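Dobos Recipe Cards, data notes

The set has 48 recipe cards from home kitchens, typed by Réka Lakatos and Benedek Kovács. Each card is one text file. The first line is the name of the dish, then come the ingredients, then the steps. Old measures are kept as the cook wrote them.

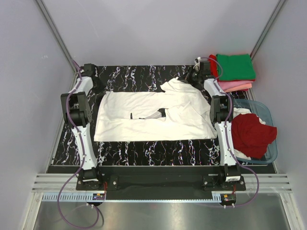 Skonville, May 11, 2021

In this version we corrected the spelling on 16 cards. Seven cards have no oven temperature, and we left this field empty. Please do not fill it by guessing. If you find a mistake, write to Anikó Magyar and give the card number.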